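Questions I get asked about house slippers and guests

I run a small guest house called Perron, with a no-shoes rule from the front door onwards. The same questions come up every week, so I've put my answers in one place. I'll add more when I think of them (or when somebody emails me!).

Do I really have to take my shoes off?

Yes please. We had carpet put down all through the ground floor in March and I'd like it to see a few more winters. Outdoor shoes go in the porch, on the rubber mat, and they're quite safe there. If you've got boots with a lot of laces, there's a stool behind the door.

Can I just wear socks?

Of course you can, lots of people do. The kitchen tiles are chilly first thing though, and the back stairs are polished wood, so do hold the rail. Bare feet are fine by me too.

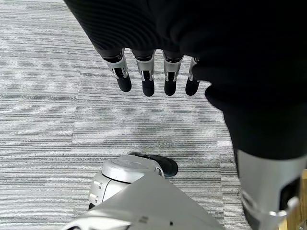 Do you lend slippers or should I bring my own?

Either! I keep pairs for guests and you're welcome to help yourself. If you're fussy about fit, or you've got wide feet like me, bring your own and you'll be happier. We've got most sizes up to 11, and after that it gets a bit thin. Children's sizes I only have in the summer holidays, when I dig the box out of the loft.

Where do they live?

On the shelf under the table, and they go back there when you leave. Open toes are my favourite sort for guests, they're so much more forgiving if your foot's half a size out.
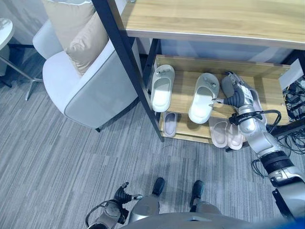
I did try baskets for a while, one by each bedroom door, and people kept going home with odd ones. One couple posted theirs back from Vameck with a box of biscuits, which I thought was lovely.

Are they washed between guests?

Always. The cloth ones go in at a low heat with a spoonful of Zimunent powder and dry on the rack overnight. Please don't put them on the radiator, the soles curl up. Anything that's past it gets cut up for polishing rags.

Can I buy a pair?

You can. I order from Trulley twice a year and usually have a few new ones put by. They're 20 pounds a pair and I can take a card. If I've run out I'll write your size in the book and post them on.

What about the garden?

Not in the slippers, please! There are 2 pairs of clogs by the back door for popping out to the bins or the washing line. They're one size, which is to say enormous, so shuffle.

My dog has muddy feet, does he count?

He does. Towel on the hook, left of the porch door.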